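From: Funmilayo Oyewole
To: Fashola tenants list
Date: Wed 15 April
Subject: Re: Paperless leases by May?

Babatunde Lawal wrote:
> Prandura say their system will save the building 600 sheets of
> paper a month and that we'd all be switched over in May. It
> costs 3000 for the first year. I think we should just say yes
> before the price goes up.

Babatunde, who came up with the 600? If it was Prandura, I'd like to see how they got there. My unit gets 2 letters a month and one of them is the water bill, which the city will go on mailing whatever we sign.

The last time we went paperless it was Noneck, and I still have 5 logins that open nothing. My lease from that year is gone. The one from before it, on paper, is in a folder in my kitchen. I also don't buy the line about the price going up - every salesman has a price that goes up next week.

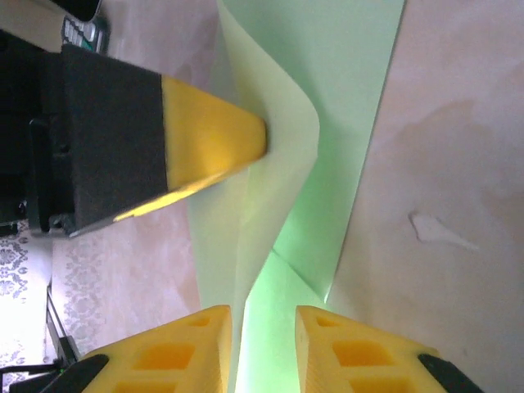

Green paper, between the yellow fingers.

Before anyone votes, could you ask them three things? Do we get our files back if we quit? Who pays for the second year, and how much? And what happens to the tenants on the ground floor who don't use email? "They'll adapt" was the answer at the Clotonine meeting, and they didn't.

If the answers come in writing I'll read them. Until then I'm a no.

Funmilayo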